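March, late evening

I wrote nothing here for 14 days, so now I must remember a lot. The main thing is the choir. We learn a Welsh song for the spring concert, and the vowels give me trouble, because my mouth still wants to say them as we do in Pastitz. Tomos Jenkins stood beside me and sang my line slowly into my ear until I had it. He is a patient man. Afterward my throat was sore and I drank tea with honey – two cups, too sweet.

Eifion Meredith asked me again to sing the short solo on page 22. I said I would think about it. I have thought about it on the bus, in the shop and in the bath, and I still do not know.
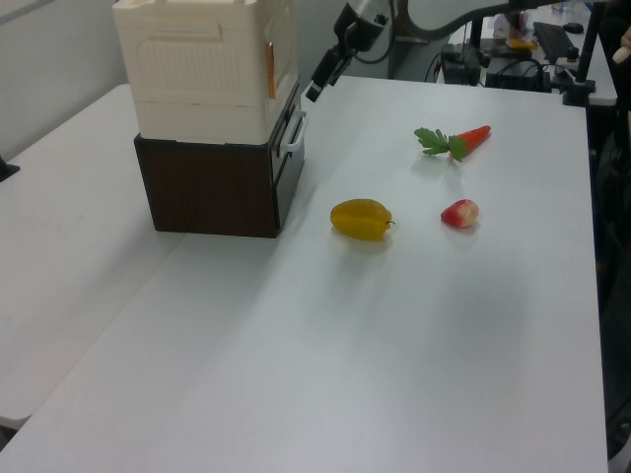
The white tables and the brown drawer.

My letter to Dirnora is finished at last. I told her about the rent, the rain and the new shoes, but I did not tell her about the solo. If I tell her, she will want to come, and the ticket costs 218. She would pay it without one word and then eat soup for a month. I know my sister.

In the afternoon I read more of the old travel book on Asia. The writer walks for weeks and complains mostly of his feet. I like him for this. I looked up nine words and wrote them in the back of this notebook, and "blister" I had already looked up last year.

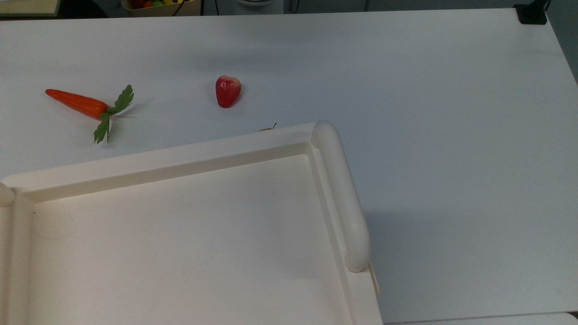
Toy carrot with green leaves, beside the tray.

Mrs. Fagerlund downstairs played her piano until ten. She makes always the same mistake in the same place, and now I wait for it and cannot sleep before it comes.

Tomorrow I must buy stamps and bread, and call Eifion before noon. I think I will say yes – but only if Tomos stands near.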